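Monday, September 23, 2019

Long one today, and my feet are killing me. I got in before Hala and had the lights on at the kitchen bench by eight, kettle going, feeling very organized (it didn't last). We're testing whether touch can tell the arm what it's holding once the wrist camera has been switched off for the grasp, and I want that answered before Jelle flies home and takes his opinions with him.

We're calling this batch Daher, after nothing at all. Rock, rope, carrot, duck, keys, block, all in the red tray by the sink, and the arm goes in for whichever one the script picks. 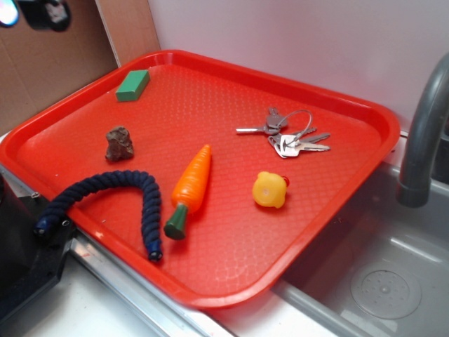
The plan is 300 grasps, and by supper we had 274 I'd be willing to show Fredy. The others were mostly my fault! I'd left the old pad calibration loaded first thing, so 16 of them are junk, and then the logger hung while I was eating my sandwich and I didn't notice. Must put a beep on that.

The keys are a pain. Every time they get grabbed they settle differently, so the touch signal never looks the same twice, and the classifier keeps guessing rope. Jelle thinks we should drop them. I think they're the most interesting thing we've got, and we had a bit of a spirited discussion about it over the recycling bin. Hala sided with me, ha.

The block is my favourite, I'll admit it. Flat sides, nice clean contact on both pads, and the model gets it from touch alone nearly every time.
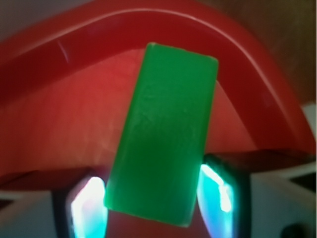 What's bugging me is squeeze force. We picked one value back in May and have used it for everything since, and I'm starting to think half the duck mix-ups come from that. If we close softer and then tighten, we'd get two readings per grasp for hardly any extra time. I scribbled it on the whiteboard and Hala added three question marks, so we'll argue it out in the morning.

Still owe Erlinda the plots. Bed first.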